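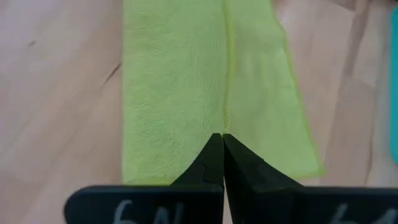 Re: Water in the bilge after motoring

Hello all,

Alistair McIver wrote:
> We find 3 or 4 litres under the engine each time we come
> back to the mooring. Under sail she stays dry. I have
> tightened the stern gland 2 times already and it makes no
> difference. Any ideas before I order new packing?

Alistair, please do not tighten it any more. On Dridow we had the same complaint last season and I also blamed the gland. A gland which is too tight gets hot and can damage the shaft.

Please taste the water first. If it is salt, look at the raw water pump while the engine is running. Between the pump body and the engine there is a small drain hole, and when the shaft seal is worn the water comes out there. At tickover we saw almost nothing — only at cruising speed it became a steady drip.

The seal was cheap, but I had to take the pump off to reach it. Fung-ping Tsao on Gashaw has the same engine and changed his with the pump in place, so maybe he can write how he did it.

Check also the exhaust elbow. Ours was sound, but Sieglinde's was not.

I am on board until the end of the month, if you want to come and see how the pump sits.

Regards,
Ka-ming Chou
Dridow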